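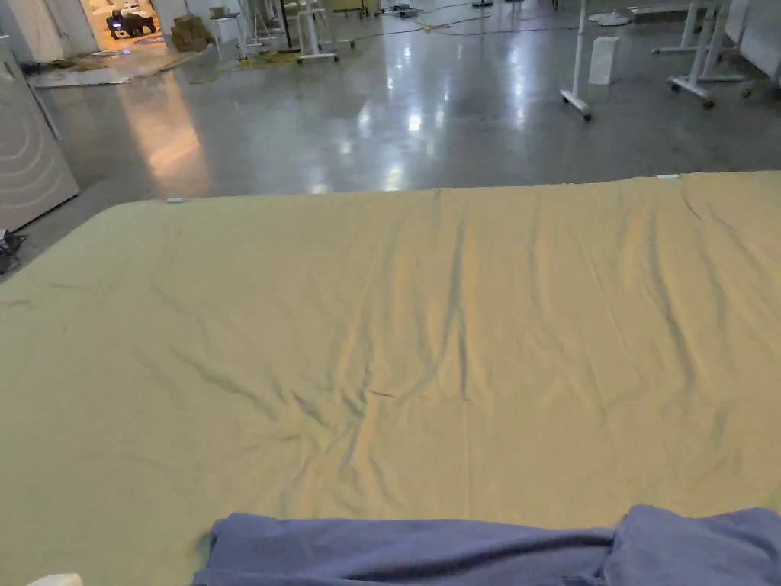
4.3 Fitting the Sheet and Securing the Clips

This section applies to all guest beds at Heddale prepared with a fitted sheet and sheet clips. Staff should complete Section 4.2 (Mattress Inspection) before they begin.

1. Set the blanket and any other loose bedding aside. It may be left at one end of the mattress while the far side is being fitted.

2. Place the sheet over the mattress with the seams facing down. Pull the two far corners on first, then the two near corners.

3. Attach one clip close to each far corner. Press the clip closed over the edge of the sheet until it holds without being supported by hand.

4. Smooth the sheet from the clipped edge toward the near side, using the flat of both hands. Creases tend to gather at the middle of the mattress. Lift the near edge slightly, draw the fabric toward you, and lower it again.

5. Tuck the near edge under the mattress to a depth of at least 2 inches.

6. Run a hand along the far edge and confirm that both clips are still closed.

Note: Light fold lines from storage are acceptable. Raised ridges are not, and step 4 should be repeated until they lie flat.

Caution: Do not pull on the sheet by the clips. The fabric may tear.

Caution: Keep cords and cables clear of the side of the bed where you are working.

Worn or cracked clips should be reported to Hiwot Yimer, Linen Services. For placement of the blanket, see Section 4.4.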